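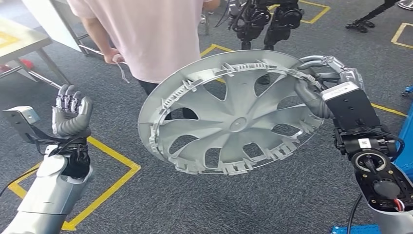
Progress on Kilula since the last newsletter has been good, if you grade the way we do. Both arms are on, both hands answer when spoken to, and the smell from the power supply has not come back. Spending stands at $2324, and anyone who remembers the figure we first put to the members is kindly asked to keep it to themselves.

Most of this month went into grip. Fingers are easy to admire and miserable to tune. Ask for a firm hold on a thin rim and you get either a limp handshake or a crunch, and the setting between the two moves whenever we restart the controller. Nhyira Ansah rewrote the closing routine so that each finger stops on its own when it meets resistance. Before that they all stopped together, on the word of whichever finger complained first, and the weakest finger was a great complainer.

We also have a logbook now. It's the green one on the hook by the sink, and it already holds 97 entries, a good many of which say "again". Please write down the settings as well as your feelings.

The wrist view has been the other big job. The delay is down to something we can live with, though you still learn to move, wait, and move again, like someone backing a trailer down a boat ramp.
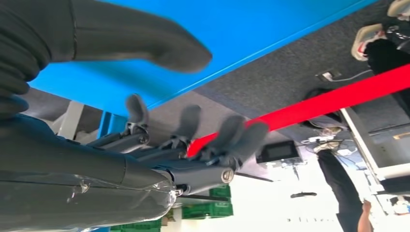 Svitlana Romaniuk wrote in to ask why we bother with five fingers at all when a plain two-jaw clamp would pick up most of what's in the shop and cost less than our coffee. She built one in July out of a caulking gun and it has never dropped anything. She would also like it noted that she has offered it to us twice.

Noted. The clamp is a fine clamp. The trouble is that half the things on our list have awkward edges and need to be held in one hand while the other does something useful, and the caulking gun has no opinion about edges. We did put it up against Kilula on the Asamoah bracket and it won, six good lifts to three. Nhyira has asked for a rematch. The bracket has not been consulted. 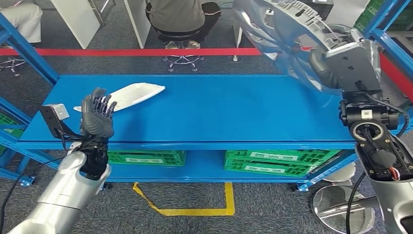
Reach is next. An arm that holds a part nicely is still no help if it has to sweep sideways through the furniture to get there, and the Ikano planner, left to itself, loves a sweep. We're teaching it to come in high and lower the hand last. Light, shallow pieces are the real test, like the white tray on the blue shelf, where a careless knuckle is enough to send the whole thing skating. The crates on the level below can wait until we trust the shoulders. The clear film stays on the arm for now, so please stop picking at it.

We could use a second person on the stop button most evenings. No experience needed, but you do have to look at the robot and not your phone. Leave your name in the Stollell tray at the front desk, and if you borrowed the small torque driver, leave that too.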